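Folding evening again. My suitcase is small, so I must be strict with the clothes this time. 1/4

First rule for crinkled tops: no iron. I ironed one last September and it became flat like paper. 2/4

Second rule: lay it on the bed, front side up, and bring the sleeves in over the body before you fold anything else. 3/4

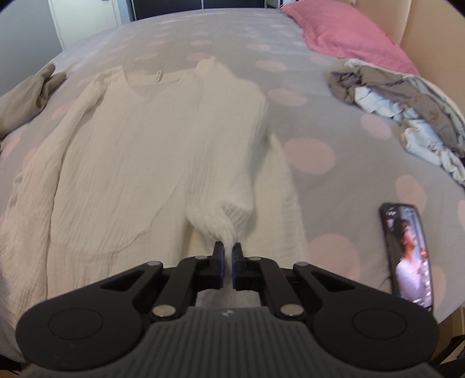

If the back is longer than the front, I fold that extra part up last. Then I roll it, not too tight. Morag, your turn with the jeans! 4/4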